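Search this site... Go

Drawer week at robot club!

26 October 2025 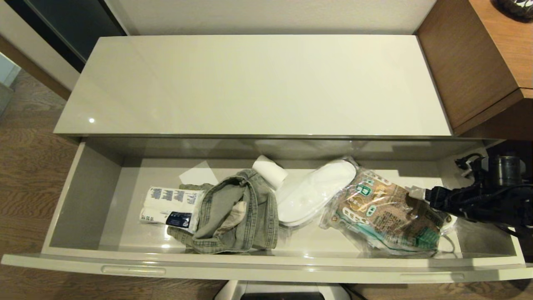
I've been looking forward to this one since August. Our club at Fairweather is building up to the Skarkia student round, and the task is tidying a drawer -- soft stuff, crinkly stuff, all jumbled together. Bronwyn Tipoki wrote our grasp planner (all 479 lines of it!) and I love reading her code. Next up is the crinkly package, and I can't wait!

4 comments 174 shares

This site uses cookies. OK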